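Automation Equipment Selection
Unit 4 handout: Reviewing a two-arm bench kit
Prepared by Annunziata Martinelli. Lab supervision: Henrik Mühlbauer.

Read this before the lab. Bring a printed copy, as the bench computers are not to be used for reading notes while the arms are powered.

1. What the unit covers

Units 1 to 3 dealt with writing a requirement, reading a data sheet and comparing quotations. In this unit you review a product that is already on the bench. The product is the Trelura two-arm kit, sold by Pledent to colleges and small packaging firms. You will write the review as if for a purchasing manager at Mancuso, a regional recycler and repacker that wants to know whether the kit could sort mixed household containers at low volume.

The requirement from Mancuso is short. Pick containers one at a time from a flat surface, place each in a tray, and do it without crushing cartons or dropping cans. The operator will be a line worker with no programming background. Throughput matters less than reliability at this stage. Mancuso has asked for 1,000 picks without an operator touching the arms, and it treats that as the point at which it would consider an order.

2. What is in the kit

The kit as quoted has these parts:

Two arms with controllers
Two multi-fingered hands
Wrist camera for close work
Head-height camera for the whole bench
Control software, one seat, with 2 years of updates
Power supplies, emergency stop and cable set
Commissioning visit by a Pledent technician

The bench, the trays and the test objects are not supplied. Neither is guarding. Students often miss this when they total up the cost, and marks are lost for it every year. If a buyer needs guarding to run the kit at full speed, the price of the guarding belongs in the comparison.

The competing offer is from Filberg. It is a single arm with a suction cup and a two-jaw tool that are swapped by hand. It is cheaper and faster on flat surfaces. You have the Filberg quotation from Unit 3 and should keep using it.

3. The container task

The standard task uses a carton, a drink can and an open plastic bin on a white table. The carton stands on its base. The can may be upright or on its side, and the lying position is the harder of the two, as the can is free to roll when a finger touches it off centre. Each arm has its own side of the table and a shared zone in the middle where only one hand should be moving at a time.
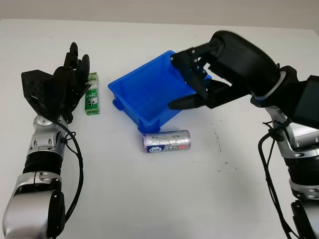
Can both arms work in the shared zone at once?
The software permits it, but only in supervised mode and at reduced speed. In automatic mode one arm has to wait outside the zone until the other reports that it is clear. Allow for the waiting time when you estimate throughput.

Note how the review changes with the object. A carton has flat sides and gives way under pressure, so the setting to look at is grip force. A can is stiff until it dents, and the setting to look at is finger placement. The bin is the least demanding to hold, but it is the largest item and the one most likely to be nudged out of place during a reach. Once the bin has shifted, any placing position stored as a fixed coordinate is wrong. The kit can re-locate the bin between picks, but this is switched off by default. Your review should say whether a line worker would find that setting unaided.

4. Criteria

Use the headings below, in this order. The weighting is given in brackets and totals 20.

Grasping (6). Does the hand suit the range of objects in the requirement? Separate what the brochure claims from what you recorded. A pick counts only if the object is lifted clear, moved and released in the tray.

Recovery (4). What happens after a failed pick? Note whether the system stops, retries or carries on as if it had succeeded. The last of these is the most serious for Mancuso, as the tray count would be wrong from then on.

Set-up (4). Time the set-up from power on to first pick. Include homing and camera calibration. Do not include the time spent looking for a missing cable.

Cable routing and wear (2). Cables on the forearms need enough slack for full wrist rotation and must stay clear of the tray. Move each wrist through its range by hand with the power off and write down any point where a cable pulls tight or catches.

Documentation and support (2). Judge the operator guide and not the developer manual. Mancuso will only ever open the first.

Cost over the life of the equipment (2). Purchase price, software renewal after the included period, spare fingertips, guarding.

5. Close work and the wrist camera

The head-height camera gives the layout of the table. It is less use in the final part of a reach, when the hand itself covers the object. The wrist camera is meant to fill this gap. It moves with the hand, so the fingers stay in much the same part of the view and the object moves relative to them.

Two points come up in most reviews. The first is contact height. Touching a carton at the top edge is a reasonable way to confirm where it is, but it is a poor place to push from, because a tall narrow object tips easily. The second is sharpness. The wrist camera has a fixed focus and printing on an object near the fingertips can be too soft to read. If the buyer wants containers sorted by label, the label should be read by the head-height camera before the reach starts. 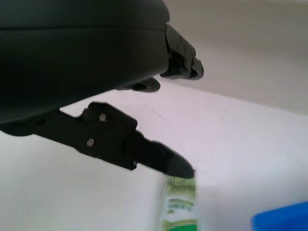

Pledent describes the wrist camera as suitable for "all fine handling tasks". Treat this as a claim to be tested. In your trial, record the result of each reach twice, once with wrist correction enabled and once with it disabled, keeping the object positions the same. If the difference is small, say so. A feature that makes little difference on this task may still matter on another, and the reader needs to know which one you tested.

Surface and lighting also affect the result. A plain white table is kind to the software when the object is coloured and less kind when it is pale. Scuffs can be mistaken for small objects at the low-contrast setting. Wipe the table before calibration, and do not change the overhead lights part way through a set of trials.

6. Lab procedure

Work in pairs. One person operates and the other records. Swap at the halfway point.

Check the emergency stop before anything else. Press it, confirm that both arms are dead, then release and reset.
Home both arms with the table clear.
Run the camera calibration and write down the reported error.
Set out the objects using the printed template, then remove the template.
Run 15 picks for each object with default settings.
Change one setting only and repeat.
Power down with both hands parked above the table, not resting on it.

Hands, sleeves and lanyards stay behind the yellow line while the arms are live. Anyone reaching over the line to straighten an object will be asked to leave the session. Henrik has the final say on this and will not be argued with.

7. Writing it up

The review is to be no longer than 4 pages including tables. Start with the recommendation. A purchasing manager should be able to stop reading after the first paragraph and know whether you would buy the kit, buy the Filberg arm, or buy neither for now. All three answers have received good marks in past years.

Report failures as fully as successes. "The grasp was unreliable" tells the reader nothing. State the object, its position, the setting in use and what the hand did. Where you did not test something, write "not tested".

Do not scale your results up to the Mancuso figure. A short run in the lab cannot show that the kit will manage 1,000 picks, though a single failure of the right kind can show that it won't. Explain which kind of failure that would be and whether you saw it.

Reviews are due in June, at the start of the first tutorial. Late work goes to the faculty office, not under Henrik's door.

Reading for next unit: the section on service contracts in the course reader, and the Pledent terms of support, paying attention to who pays return freight on a faulty hand.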